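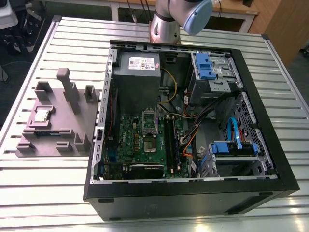
*Photo: Yaryna Zhuravel / Dralska project. Same license as the data.*

# Dralska-Desktop

Robot episodes of part removal and insertion on desktop computers, with the code used for the baseline numbers below. One arm, one table, one open tower at a time, and a printed fixture plate next to it that holds the small parts.

Maintainers: Yaryna Zhuravel (data, fixtures), Godfrey Khaemba (training, evaluation).

## What we were testing

Most insertion policies we tried learned the approach well and then failed in the last few millimeters. We wanted to know if it helps to train the final contact phase separately, on short clips that start with the part already close to its seat. We call this split training. The alternative, one policy trained on whole episodes, is called `full` in the configs.

## Contents

| Split | Episodes |
|---|---|
| train | 2,765 |
| other (val + test) | 435 |
| total | 3,200 |

Of the train episodes, 1,008 are CPU placements. The rest are memory modules and cable plugs. Cable episodes are the messiest part of the set and we don't report a headline number for them.

Each episode folder has:

- `rgb/` – fixed camera frames
- `joints.csv` – joint positions and gripper command
- `wrench.csv` – force and torque at the wrist
- `meta.json` – task, tower ID, fixture version, operator, outcome

Outcome is one of `ok`, `fail` or `stopped`. `stopped` means the operator hit the stop before the force limit did. We kept those in. Filter them out with `--drop-stopped` if you only want clean endings.

## Setup notes

The tower lies on its side with the panel off and the motherboard facing up. The fixture plate goes to its left, with a recessed holder for the CPU and a long slot for a board strip. Print the plate in any stiff filament. The CPU holder is a separate piece so you can swap it when it wears.

For CPU episodes the retention lever is raised by hand before recording starts. The robot does not open or close it. Gold contact areas are easy to damage, so run new policies against a dead board first.

Recalibrate the camera whenever the plate is unbolted. We skipped this once on a Tuesday and had to throw out the afternoon.

## Results

Test outcomes on the held-out towers, 28 trials per cell:

| Task | `full` | `split` |
|---|---|---|
| CPU placement | 13 | 21 |
| Memory insertion | 16 | 19 |

Split training helped most on CPU placement. For memory modules the gain is small and we would not read much into it with this many trials. Most remaining memory failures were modules seated at one end only. The wrist force looks almost the same in those cases as in a good insertion, so the policy stops pushing too early.

Adding the wrench signal to `full` did not close the gap. Config is in `configs/full_wrench.yaml` if you want to check.

## Running it

```
pip install -r requirements.txt
python train.py --config configs/split.yaml
python evaluate.py --ckpt runs/split/last.pt --task cpu
```

The clips for the contact phase are cut on first use and cached. This takes a while and there is no progress bar.

## Known problems

- `wrench.csv` drifts in long episodes. Subtract the mean of the free-space segment at the start.
- Fixture version 1 had a shallower CPU holder. Those episodes are marked in `meta.json`.
- Some cable episodes have the wrong tower ID. Fixed in the December upload, so re-download if yours is older.
- Lighting was not controlled. Reflections off bare case metal change through the day.

## Not covered

No laptops or servers, and no screws. We have not tested the policies on another arm.

## Contact

Open an issue. For fixture files in other formats, put `fixture` in the title and Yaryna will pick it up.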